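Home » Textbooks » Social Studies » Everyday Economics

Chapter 9: The Work That Never Gets a Price

I grew up over a bakery in Fonholm, and my first unpaid job was the front step. Every evening I swept it, and every morning there was flour and grit on it again. I was paid in rolls — stale ones, mostly — and I thought this was a pretty good deal!

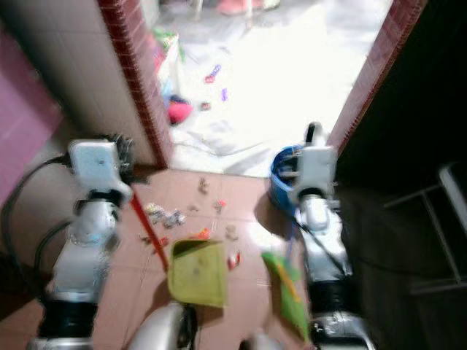

So was I working? Most people say yes right away. But if you'd opened the town's accounts for that year you wouldn't have found me in them, or my mother, who cooked, mended and washed for six of us. The baker next door in Stulari Street hired a cleaner for 4 coins an hour, and her sweeping went into the books. Same dirt, same kind of broom (hers was nicer).

Economists call what I did household production. It's a big, dull name for a huge amount of life: cooking, cleaning, minding babies, sitting up with a sick uncle. When a family pays somebody to do it, the country looks a little richer on paper. When they go back to doing it themselves, it looks poorer, though supper still gets made.

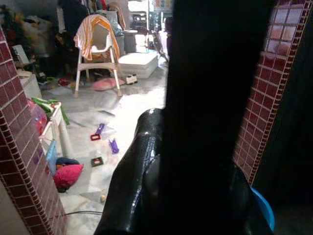
Fig. 9.1 A tiled doorway and the room beyond it.

How would you put a price on it, then? One way is to ask what you'd pay a stranger. Another is to ask what you could have earned in those hours, and the two answers can be miles apart. 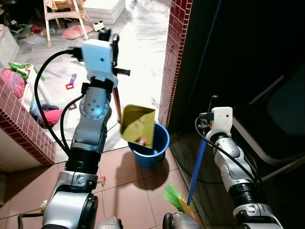
Tegan Cartwright thinks both methods miss the point, and that we should count the hours first and argue about money later. I half agree with her — hours are easier to compare, but they don't tell you how hard the work was. Keep both views handy as you start Section 1.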